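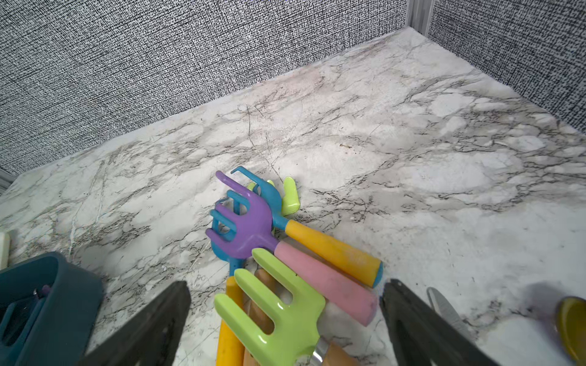 Kári Kragh does not believe the fuel figures, and told the Konine meeting so. A saving of that size on a loaded tipper run, he said, has been promised by every truck salesman he has dealt with, and he has yet to see one show up on a fuel card.

FLOSTBY, 5 Dec 2023 - Flostby Haulage will take two Ravn tractor units on trial this winter, and will not place an order until the trial is over. The company runs 23 trucks on bulk feed and grain work and has been offered the new model as a replacement for its oldest units.

The maker's brochure claims that the Ravn is 241 pounds lighter than the truck it would replace. Flostby put its own current unit on the weighbridge with full tanks and a driver in the cab. The brochure does not say whether its number includes either.

"I would like to know what they left off to get there," said Jytte Bech, managing director. "If it's the spare wheel carrier and the second tank, we need both. We could take those off our own trucks tomorrow and pay nothing."

The trial will use the same trailers, the same drivers and the same 94-mile route between the Skisska mill and the Konine depot. Fuel will be measured at the company's own pump. The dash readout will be written down too, but it won't be used to settle anything.

Workshop manager Othmane Alaoui has asked for parts prices in writing before the trucks arrive. He has also asked why the service interval is longer when the oil is the same grade as before. He had received no answer when this release went out.

Ravn's dealer had suggested a one-week demonstration. Flostby asked for 69 working days and got them, with the dealer covering tires.

Results will be published whichever way they fall, including any days off the road.

Press contact: Valdemar Kirkegaard, Flostby Haulage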